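暂停的一局

文图拉杯(Ventura)板球赛秘书处
关于布拉夫霍尔姆(Bravholm)决赛中断及其后续事项的报告

一、本报告系应两队所属球会之书面请求编制,所述范围自决赛当日第二局中断时起,至本赛季账目结清时止。秘书处在编制过程中查阅了记分簿、裁判员手记、场地日志及往来信函,并到场听取了有关人员的陈述。依本赛事惯例,报告不载任何个人姓名,凡涉及球员,一律以所属球队及击球次序称之。

二、决赛由利拉尔(Lillar)与弗莱尔科姆(Flellcombe)两队进行。利拉尔先攻,局终得160分。弗莱尔科姆后攻,追分至106分时,海雾自东侧看台后方进入场地,数分钟内即漫过边界绳。其时弗莱尔科姆尚余2个击球手未出局序位,余13个轮次可打。站在击球区内的,是该队的六号击球手与十号击球手。

三、主裁判以光线不足为由宣布暂停,并按规定将横木自三柱门上取下,置于外衣口袋。主裁判在手记中写道:“待光线恢复后继续。”秘书处注意到,此句之后再无记载。

四、赛事章程第七章对天气所致之中断有如下规定:裁判员应于认为条件适宜时宣布比赛恢复;如当日不能恢复,顺延至次日;次日仍不能恢复的,继续顺延。章程未规定顺延之上限。此项条文由前任秘书处拟定,据存档的讨论记录,当时有人提出应设上限,理由是场地另有用途;另有人认为布拉夫霍尔姆从未有过持续两日以上的雾,不必为此多写一行。条文遂照原样通过。

五、雾在决赛次日没有散去,第三日亦然。利拉尔队在镇上旅店续订了房间,弗莱尔科姆队因路途较近,每日早晨乘渡船前来,傍晚返回。两队均按章程要求,于规定时刻前到场更衣。午餐由场地方供应至第四日,此后由两队自理。裁判员每隔一段时间走到球道中央,向两端看台各望一次,然后返回休息室。

六、第五日起,利拉尔队陆续有球员因工作需要离开。该队队长向秘书处去函,询问缺席者可否由替补球员代为防守。秘书处答复可以,但替补者不得投球。信函往来用去三日。在此期间,利拉尔队在场人数已不足组成完整的防守阵容,然而因为比赛并未恢复,裁判员认为尚无须就此作出裁定。

七、弗莱尔科姆队的情况有所不同。该队待击的球员先后退还了护具,返回各自岗位,其中十一号击球手系渡轮公司雇员,恢复了早班。十号击球手因家中有事,于第二周离开,行前向裁判员说明,一旦恢复比赛,请以电话通知,他自对岸赶来需时不过一次渡船。裁判员将其电话号码写在记分簿背页。

八、六号击球手没有离开。

九、以下各条据场地日志整理。日志由场地管理方逐日填写,原为记录草皮养护之用,措辞简略。秘书处未作改动,仅删去与本事无关的施肥及排水内容。

十、“晨,雾。六号已到,着护腿。询问横木是否仍在裁判处,答是。”

十一、“晨,雾,较昨日稀。自更衣室台阶可见近端三柱门,不见远端。六号在台阶上坐至午后。请其入内,称手套刚刚合手,不愿脱。”

十二、“晨,雾。裁判二人中一人已返家,称若恢复即来。另一人感冒。六号协助卷起球道罩布一角查看,草已长高。问可否修剪,裁判答:比赛进行期间,修剪须按章程所定时刻。问比赛是否在进行期间,裁判称须请示。”

十三、秘书处确认收到过上述请示。答复函的存底表明,当时的意见为“比赛处于暂停之中,而暂停属于进行的一种”,故球道应依章程所定时刻修剪。场地管理方照此执行,直至本报告编制之日。

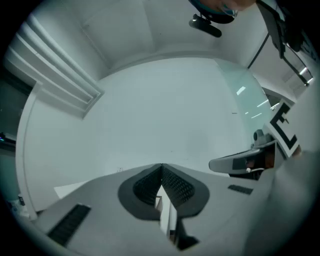
灰色表面上的黑色橡胶条,带有细密的棱纹。

十四、鉴于中断时间过长,秘书处曾三次致函两队,建议以协商方式确定结果。第一函建议两队并列为冠军。利拉尔队复函表示可以接受。弗莱尔科姆队复函称,该队大多数球员可以接受,惟按球会章程,在场击球手对本局的去留有表达意见的权利,而六号击球手的意见是,他还没有出局。

十五、第二函建议依照当前得分率推算结果。秘书处委托专人作了推算,所得结论是利拉尔队占优。弗莱尔科姆队对推算方法无异议。六号击球手单独附来一纸,字迹工整,内容为:弗莱尔科姆尚需55分取胜,此数不算小;他本人当日已渐能看清对方旋转球手的手腕;以上仅供参考。

十六、第三函建议重赛。此函未获任何一方答复。

十七、秘书处认为有必要在此说明六号击球手的情况,因两队来函均对此有所关注,且坊间传闻与事实颇有出入。据查,六号击球手并非弗莱尔科姆队的主力。他在本赛季的前几场比赛中多数列于替补名单,决赛当日因原定的六号腿部拉伤,方才临时补入。他上场时,弗莱尔科姆正接连失去击球手。至雾起时,他个人得分为十一分,其中有一个四分球,落点在广告牌与售票亭之间。记分员在记分簿该格旁边画了一个小圈,依惯例,小圈不具任何含义。

十八、坊间所传该球员夜宿更衣室一事不实。更衣室每晚由场地管理方上锁,钥匙交接有登记。他在镇东租有一间房,每日步行到场,往返均走海堤。他曾向房东预付租金至二月底,其后按周续付。房东陈述,该房客作息规律,不饮酒,夜间偶有球拍轻敲地板之声,楼下住户提过一次,此后改为敲在垫子上。

十九、坊间又传,该球员拒绝与家人联系。此亦不实。秘书处在征得其同意后,查阅了场地办公室的电话登记,该球员每隔一两日即与家中通话,时间不长。接线人员偶然听到过其中一次。对方大约是问他什么时候回来,他答:“雾散了就回来,或者我出局了就回来。”接线人员认为此语不涉及赛事机密,故予以陈述。

二十、秘书处曾派员前往布拉夫霍尔姆与六号击球手面谈。谈话在更衣室外的长椅上进行。派员说明来意,告知章程并未要求击球手在暂停期间穿戴护具,亦未要求其每日到场,只须在恢复时到达即可。六号击球手表示知悉。派员询问,既已知悉,是否考虑先行返家。六号击球手沉默片刻,说他在别的比赛里出局得都很快,快得来不及看一看球场是什么样子。他说这一次他看得比较清楚。派员指出,当时能见度不足二十步。他说是的。

二十一、派员在面谈纪要末尾另记一事:谈话结束后,六号击球手请派员代为投几个球,以活动手脚。派员婉拒,理由是秘书处人员不宜参与尚在进行的比赛。六号击球手表示理解,把球收回衣袋。派员事后补充,该球为练习用球,不是比赛用球,因此当时或可不必婉拒。秘书处认为派员的处理并无不当。

二十二、关于比赛用球的保管,两队均曾询问,一并答复如下。该球于暂停时由裁判员收存,现置于场地办公室抽屉内,外裹棉布。经检查,缝线完好,一侧光亮,一侧磨损,与使用至该轮次的状态相符。利拉尔队的旋转球手在离开布拉夫霍尔姆之前,请求再看一眼此球。裁判员同意,并全程在场。该球手将球握在手中,转了几转,交还时说请不要擦它。

二十三、2018年3月5日清晨,场地日志记载如下:“雾薄。可见两端三柱门。可见远端看台下排座位。六号已到。去电裁判。”

二十四、主裁判接电话后即行动身,于正午前抵达。他从外衣口袋中取出横木,该外衣在此期间一直未送洗。主裁判将横木放回三柱门上,并与副裁判分别就位。依照章程,主裁判随即通知两队恢复比赛。利拉尔队在场者为队长及旋转球手二人,系前一日因领取遗留行李而来;其余防守位置由场地管理方人员及渡轮公司当班以外的雇员充任替补,均经弗莱尔科姆一方同意。十号击球手于电话中表示已在前往码头的路上。

二十五、六号击球手步入球场,向裁判要求校准击球位置。裁判应允。他以球拍在击球线上划了记号。场地日志称,原先的记号仍在,两处相距不到一指。

二十六、对于其后发生的情况,各方陈述不尽一致。能够确认的是,利拉尔队的旋转球手投出了一球。该球手陈述,此球是他整个赛季投得最好的一个,落地后转得极少,但转得晚。裁判员陈述,球越过击球手后未闻触拍之声。充任替补的一名渡轮雇员陈述,他当时正看着海面,发现对岸的灯塔不见了。

二十七、主裁判宣布光线不足,比赛暂停。横木取下,置于外衣口袋。该球计为有效投球,无得分。记分簿已据此补录,弗莱尔科姆得分仍为106分。

二十八、返回更衣室途中,利拉尔队的旋转球手与六号击球手同行。场地管理方人员走在其后,听到旋转球手问他看清手腕没有。六号击球手说这一次没有看清,下一次再看。旋转球手问下一次是什么时候。此后二人谈的是渡船时刻。

二十九、旋转球手未乘当日傍晚的渡船。据旅店登记,他续订了一间房,按周付款。利拉尔队来函说明,此系其个人决定,费用由其自理,球会不承担亦不反对。

三十、综合以上情况,秘书处就两队所询事项答复如下。其一,文图拉杯本届冠军暂不能授予,奖杯仍由秘书处保管,每月擦拭一次。其二,章程第七章拟予修订,增设顺延上限,修订稿将送两队征求意见;但按一般原则,新条文不适用于修订前已经开始的比赛。其三,六号击球手所请在更衣室台阶处添置挡风板一事,予以批准,由场地管理方从养护费中列支。

三十一、旋转球手其后来函,请求将挡风板加长,以容二人并坐。此项尚在审核。

文图拉杯板球赛秘书处

附件:记分簿补录页影印件;场地日志摘抄;挡风板报价单(原尺寸及加长尺寸各一份)。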